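ok so I finally quit the coffee place and I start at the bakery in Steinbach in September!! still can't believe I typed that

the catch is the hours. first shift is at 3 in the morning, and I am a person who has slept through two fire alarms

I've been practicing since the 15th May. lights out at 9, phone in the kitchen, the whole deal. so far I mostly lie there thinking about rye

also I'll be driving in from Plakel, 21 miles each way, and my car makes a noise (it's fine) (it's probably fine)

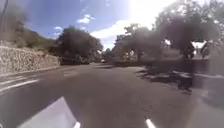

Nele Tiedemann replied that I should forget the 9 pm thing and just nap after lunch, she did it that way for years and only cried in the walk-in once. Nele, I have so many questions about the walk-in

anyway they gave me homework, which is shaping 40 rolls at home before I start. I did a batch last night and they look like feet

if anyone wants feet rolls, I'm home till six, bring your own butter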